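Participants wanted: small household and shop-floor chores, by hand and by machine

Grulton is looking for 20 people to take part in a study on everyday chores. We want to know how far machines have come with the small jobs people do at home and behind a shop counter, and we need people who do those jobs without thinking much about them. No technical background is required. If you work in a store, a stockroom, a kitchen or a hotel, or if you run a household, you are the kind of person we are looking for.

What the study is about

Most people have seen videos of a robot folding a towel or loading a dishwasher. Those videos are usually short, often sped up, and they rarely show the tries that went wrong. Our question is plainer. Can a machine put keys back in the tray by the door, clear a counter, refill a rack or sort a drawer of mixed small things, at a time of day when the light is bad and the last person left everything in the wrong place?

Our own answer so far is "some of it, slowly." Lifting one known object off a flat surface is mostly fine. Anything that hangs, slides or changes shape when you pick it up is still hard. Keys on a ring are a good test, and so are charging cables, dishcloths and half-empty bags.

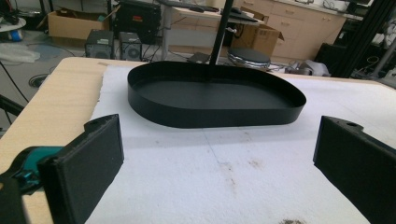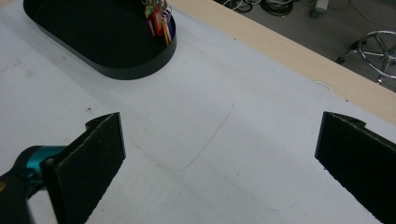

The chores are short. Each one takes between one and five minutes, and you repeat it several times with the starting layout changed. In the first part you do the chore with your bare hands at your normal pace. In the second part you do the same chore with a hand-held gripper, which has two fingers and opens and closes with a squeeze. It feels clumsy for the first half hour. Most people get used to it, and we would like to hear from you if you don't.

In the third part you watch a machine try the same chore and score it on a one-page sheet. We ask whether you would accept the result in your own home or workplace, and what you would have to redo. Please be strict. A tray that ends up on the floor is easy to score. A tray that ends up two inches from where it belongs is the case we argue over, and your opinion counts for more than ours there.

Who can apply

You should be 18 or older and able to stand or sit at a table for an hour at a time, with breaks. Left-handed people are very welcome — we don't have enough of them. You need to be comfortable following spoken instructions in English. We would especially like to hear from people who have done cleaning, shelf stocking, laundry or housekeeping as paid work, for any length of time.

You can't take part if you work for Grulton or for Tadix, which is supplying the scoring software.

Time and pay

Two sessions of three hours each, on different days in June. Morning and afternoon slots are available. You receive $200 after the second session. If you have to stop after the first one, you are paid half. Local travel is refunded if you bring the receipt.

What we record

Your hands and the table are recorded on video. We do not need your face, and if it shows up by accident we blur it. Voices are removed. The score sheets carry a participant number and no name. You may ask us to delete your recordings up to the end of the month in which you took part.

A note on jobs

Several people asked last time whether they were helping to replace themselves. It's a fair question and we would sooner answer it here. The machine in this study is slower than every person who has sat down next to it, and it needs someone nearby to reset it. We can't say how long that will stay true. The results will be written up in everyday language, good and bad, and every participant gets a copy.

How to apply

Write to Gleice Coutinho, study coordinator, with your name, the hand you write with, the days you can come and a line or two on the chores you do most. There is no form. Questions about pay go to Genivaldo Trindade. Questions about the recordings go to Kelly Toledo.

We reply to everyone, usually within a week. Places are filled in the order people write in, with a short waiting list after that.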